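FOR IMMEDIATE RELEASE
March 28, 2026

Drornik opens kids' clothing swap and reuse shop in Grevthorpe

GREVTHORPE - Drornik, the secondhand children's clothing company, opens its second shop this June in the old shoe store on Lorente Street. Doors at 10 a.m. on opening day. Free entry, no sign-up needed.

The shop takes in outgrown clothes, newborn to age 12, and gives store credit on the spot. Credit works at both locations, Grevthorpe and Zurutstead. It does not expire. Families who would rather not bother with credit can donate, and donated items go on the pay-what-you-can rail by the front door.

T-shirts are by far the biggest category. Plain ones, striped ones, anything with a cartoon on the front. They move fast and we never have enough in the middle sizes.
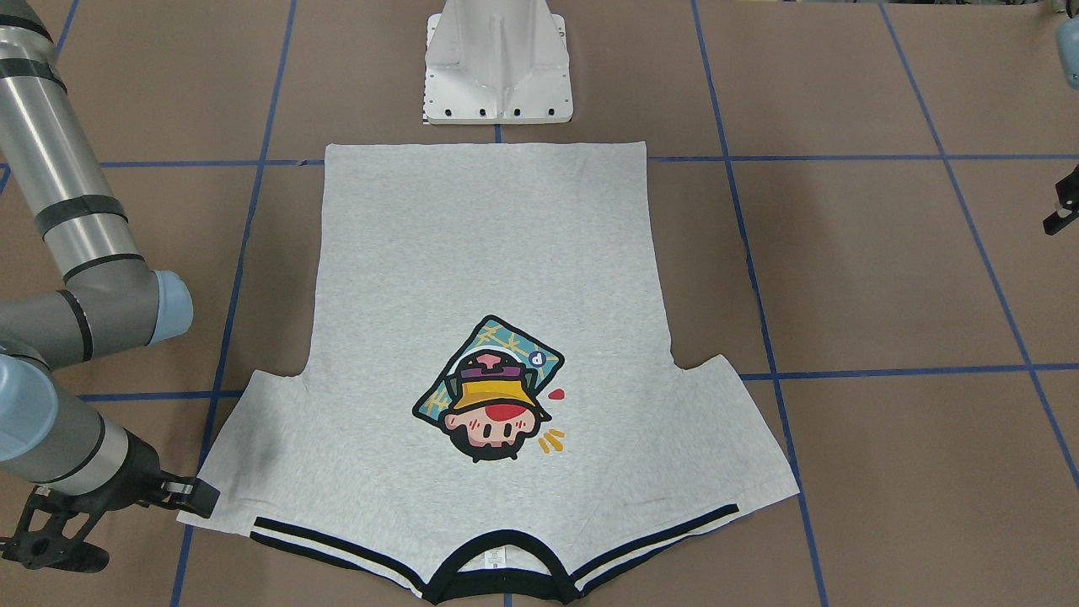
The Zurutstead shop opened with 500 items on the rails. It now carries 2000 at any time, with stock turning over weekly in the spring and a bit slower after the holidays. A total of 261 families have swap accounts there, many of them driving in from Grevthorpe, so a second location was the obvious next step. Parking was the main complaint. Grevthorpe has a lot behind the building, 60 spaces, free for two hours.

What we take:
T-shirts, sweatshirts, pants, dresses, pajamas, coats. Clean, no holes, zippers that work. Small marks are OK on play clothes. School uniform pieces very welcome, any school.

What we can't take:
Car seats, cribs, helmets, used underwear. Shoes only if hardly worn. Please dont leave bags outside the door overnight, they get rained on and we end up throwing them out.

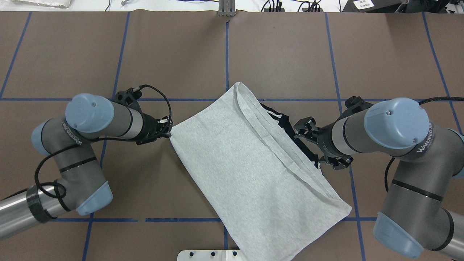 Prices stay the same as Zurutstead. Most tops are $3, pants $4, winter coats from $10. Everything on the last-chance rail is a dollar. Credit is figured at half the shelf price, same for everybody.

New for Grevthorpe is a mending corner in the back room. Thursday evenings, 6 to 8. Bring a torn knee or a lost button and somebody will show you how to fix it. Needles and thread are there already. Kids can come too, and there will be a table of scrap fabric to mess around with.

The shop will also run a size-up box service. Tell us the size your child is wearing now and the one comming next, pick five or ten pieces, collect the box at the counter. Boxes can be returned for credit in the usual way once they are outgrown.
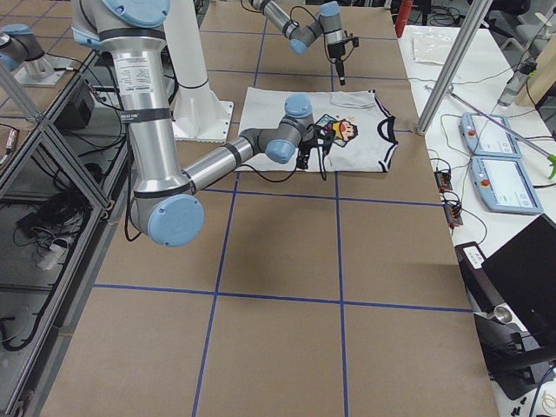

Hours and location

Drornik Grevthorpe, Lorente Street, next to the pharmacy. Tuesday through Saturday, 10 to 5. Closed Sundays and Mondays. Drop-offs until 4:30. Step-free entrance from the parking lot side, stroller space inside.

Early drop-offs for opening stock are being taken now at the Zurutstead counter. Mark the bag "Grevthorpe" and put your name and phone number in it. Credit will be loaded before opening day.

About Drornik

Drornik buys, swaps and sells secondhand clothes for children. Independent, locally owned, started in Zurutstead.

Media contact: press desk, Drornik, Zurutstead shop. Interviews and visits before opening by arrangement, mornings are best.

###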